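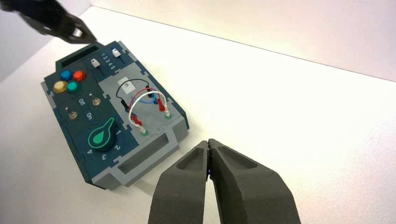

図1:右手首カメラから見たタスクボード。手前が右グリッパ、左上はもう一方のグリッパ。

Tarkomik 双腕セル 保守メモ(README)

このファイルは、Tarkomikセルの準備と手入れの手順をまとめたものです。データの説明は別のファイルにあります。最終更新は10月24日、担当はLeonie Wallnerです。日本語の間違いを見つけた方は、直してくださると助かります。

1. ファイルの構成
setup/ 起動と原点合わせのスクリプト
calib/ 手首カメラの校正値(左右で別のファイル)
board/ タスクボードの初期状態の表
log/ 保守の記録

2. タスクボードの置き方
ボードは白い天板の上に直接置きます。固定具は使いません。壁と平行にする必要はなく、図1のように斜めでもかまいません。ただし、取っ手の穴がある側を右グリッパに向けてください。反対に置くと、初期姿勢への移動で左腕がケーブルに触れることがあります。

スライダー、トグルスイッチ、回転ノブは、記録の前に board/initial.csv のとおりに戻します。図1ではノブの指針が「1」の方を向いています。左右のスライダーの位置はそろっていませんが、initial.csv ではこの二本を別々の列に書いています。バナナプラグのケーブルは、グリッパの通り道にかからないように、パネルの内側に寄せます。

3. グリッパの点検
点検は指をほとんど閉じた状態で行います。指先が上下にずれて当たるときは、根元のねじを一度ゆるめて、合わせてから締め直します。指の上面のくぼみには、ほこりがたまりやすいです。乾いた布で拭いてください。アルコールは使わないでください。7月に一度使ったところ、表面が白くなりました。

指の部品はFoneck製です。開閉2000回ごとに交換します。回数は log/grip_count.txt に自動で書かれますが、制御箱の電源を切ると最後の20回分が失われることがあります。電源を切る前に、必ず setup/save_count.sh を実行してください。

4. 手首カメラ
校正は左右それぞれ行います。画像は35枚必要です。指を外して付け直したあとは、校正もやり直します。露光時間は400に固定しています(単位はドライバの内部値です)。天板と壁が白いので、自動露光にするとボードの文字が暗くなり、読みにくくなります。

5. 既知の問題
・左腕の原点合わせが、起動直後に失敗することがあります。二回目でも失敗するときは、ケーブルNørgaard-Bの差し込みを確認してください。
・Tostiaの古い版では calib/ の右側のファイルが読まれません。警告も出ませんので、版を先に確認してください。
・非常停止のあと、右グリッパの力の設定が初期値に戻ります。原因はまだ分かりません。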